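ヒョウモントカゲモドキの給餌

ヒョウモントカゲモドキの給餌とは、飼育下のヒョウモントカゲモドキ(レオパードゲッコー、通称レオパ)に餌を与えることと、それにまつわる道具や習慣の全般を指す。野生では乾いた岩場や草地で昆虫などを捕らえて暮らすヤモリの仲間で、まぶたを持ち、食べる前にじっと獲物を見つめる顔つきに惹かれて飼い始める人も多い。

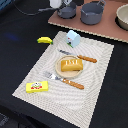 編集担当:ゾムソープ爬虫両生類愛好会 飼育資料班

餌の中心になるのはコオロギやデュビアなどの生きた昆虫で、ミルワームもよく使われる(脂肪が多めなので、こればかりにならないよう気をつけたい)。大きさは頭の幅より小さいものを選ぶのが昔からの目安で、幼体には毎日、成体には2日か3日おきに与える飼い主が多い。尾に栄養を蓄える動物なので、尾がふっくらしていれば一食くらい抜いても慌てることはなく、むしろ太りすぎのほうが心配な個体もいるほどである。

昆虫だけではカルシウムが不足しやすく、粉末のカルシウム剤をまぶして与えるのが一般的である。これをダスティングと呼ぶ。餌の昆虫そのものに前もって野菜や専用の飼料を食べさせておくガットローディングも、手間はかかるが広く行われている。

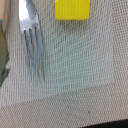
フォークの先端部

生き餌が苦手な家庭では人工飼料も選ばれる。練り餌や、水でふやかす粒状のものがあり、ピンセットで目の前に運んで少し揺らすと食いつきやすい。ただし最初から食べる個体ばかりではなく、会報『エルニス』に飼育記を寄せたカストリオト・ベリシャは、慣れるまでは生き餌と交互に根気よく、と書いている。
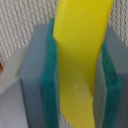

ピンセットの選び方にも、飼い主それぞれのこだわりがある。金属製は丈夫で洗いやすいが、勢いよく噛みついたときに口先を傷めるおそれがあり、竹製や、先端に柔らかい覆いのついたものが好まれる。写真の灰色の指の内側に緑のパッドが添えられているように、つかむ面が柔らかいと当たりが優しく、ふやかした餌も崩れにくい。与えるのは室内が薄暗くなる夕方以降がよく、食後はしばらく体に触れず、温かい床の上で休ませておく。

水は浅い容器に入れ、毎日取り替える。脱皮が近づくと体色が白っぽくなり、食欲の落ちることがあるが、

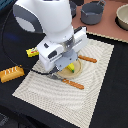
たいていは脱いだ皮を自分で食べ、そのあと普段どおりの食欲に戻る。長く食べない状態が続き、尾まで細くなってきたときは、温度を確かめたうえで、爬虫類を診られる動物病院に早めに相談する。

関連項目:ダスティング、ガットローディング、ウェットシェルター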